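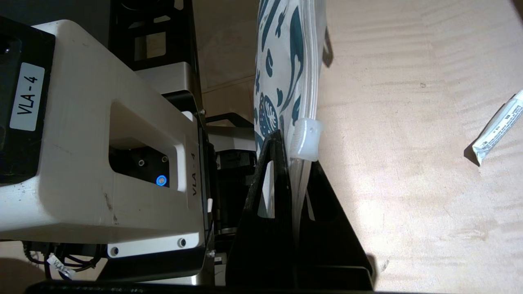

Edden brings its botanical refill bags to the kitchen table
Bollau, 13 Sep 2025

Edden, the small household goods maker from Bollau, is delighted to announce a new look for its refill bags, together with a simple black stand to hold them upright while they are being filled, emptied or just waiting their turn on the worktop.

The bags are clear, so that you can see what is inside, and are printed with a dark teal pattern of leaves and seeds drawn in our own studio. We spent most of last November arguing happily over the shade (there was a paler green that very nearly won) and we are ever so pleased with where we ended up.

Anyone who has tried to pour lentils into a floppy bag with one hand will know why we wanted a stand to go with them. Ours is a triangular shape made from flat dark panels, with a tall, narrow opening in the side, and the bag simply drops in from above. A white plastic clip pinches onto the edge of the bag and can be moved up or down as the contents go down. When the bag is finished, it can be rinsed, dried over the stand and used again – we have customers in Bollau who kept our older plain bags going for years, and we hope the new ones will be just as well loved.

The range is called Pastor and comes in two sizes, for 500 g and for larger amounts of rice, oats, flour and the like. It was tried out over the summer in 30 homes in and near Nundmont, where people were kind enough to write us long letters about their cupboards. Several of them asked for a bigger clip that would be easier on stiff fingers, and we have changed it accordingly.

Pastor bags will be sold in packs of 20, with the stand and clips available separately, from the Edden shop in Bollau and from our market stall in Nundmont. Shops wishing to stock the range are warmly invited to ask at the Bollau counter for a sample bag and a trade price list.

Issued by Edden, Bollau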